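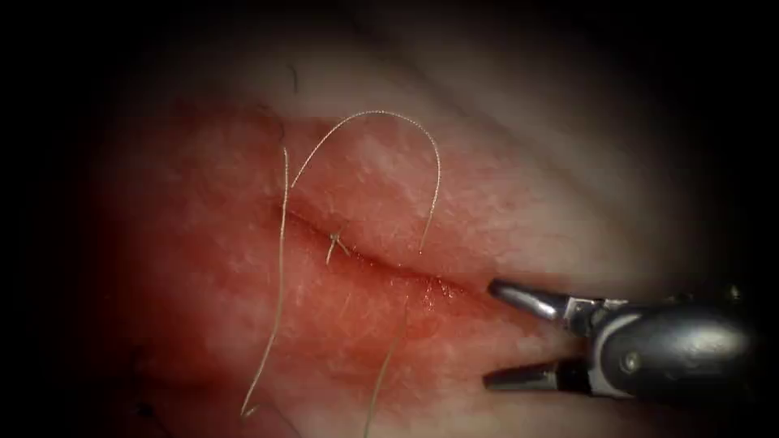 The training theatre at Costholm is on the second floor, past a cafeteria that closes at two, and on open day the queue for it ran back to the lifts. Visitors were let in 12 at a time. They got a paper gown, a chair and a view of a large monitor on the far wall.

Costholm teaches surgical staff to work with robotic instruments. For most of the year it takes registrars and theatre nurses from hospitals in three provinces. Since June it has also been running trials for Jistitz, a small engineering firm that wants parts of wound closure to be done by the robot itself, with a surgeon supervising. The open day on 7 November 2023 was the first time anyone outside the program had been invited to watch.

The exercise was suturing. Closing a straight incision is one of the first things a surgical trainee learns, and it is hard to automate. Tissue gives when it is pushed. Thread slides, twists and lies where it likes. On the monitor a single knot sat across the seam left of centre, its cut tails sticking out, and the tan thread stood over the wound in a high loop. The steel jaws waited open at the right. At that magnification the thread looked like garden twine.

Jistitz calls its control software Inton. It works from the camera picture, estimates where the thread is and plans the next grasp. The engineers said the thread is the main problem. A loop that rises off the surface can look the same from one viewpoint as a loop lying flat, and the software has to settle on one answer before the jaws close. If its confidence is too low it stops and hands control back to the console.

It did that several times during our session. The operator moved the thread a few millimetres, pressed a pedal and let the software carry on. The pace was slow. A man in the front row asked how it compared with a person, and was told that a good registrar is still a lot faster.

The team has logged 725 practice stitches and grades each one for spacing, depth and tension. In the latest batch 89 per cent passed without a correction from the operator. The failures are kept and reviewed, and most of them involve a missed grasp.

Afterward, groups were taken next door to try the Galli trainer, a bench console with two hand controls and a foam pad. Moving a rubber ring from one peg to another took me three attempts. The teenager after me did it in one and asked if there was a harder setting.

Costholm plans to hold another open day next year. Bookings will be taken through the front desk.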